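The Landing at Irnalen

Fathima Navaratnam got off the last ferry at Irnalen with one bag and her brother's letter. The house he had left her was 199 steps above the landing. A man named Selvanayagam carried the bag and did not talk until they reached the door.

"He owed the store at Grotunlow," he said. "More than 2,000."

"I'll pay it in May."

He put the bag down and went back to his boat.

Inside she found six chairs and no table. The stove worked. She sat near it and read the letter again. Most of it was about the roof. At the end he had written that their father's ears had come down to both of them, and their father's temper only to him, and he was sorry about the temper.

She got up and looked at herself in the dark window. They were his ears, all right.

In the morning she walked to Grotunlow and asked the woman at the store for a box of nails and a bucket of tar.

"On the account?" the woman asked.

"On the account," Fathima said. "Same name."

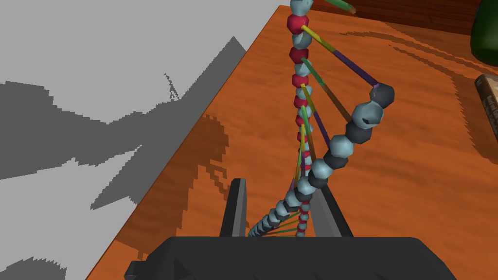 Model of a DNA double helix, computer rendering.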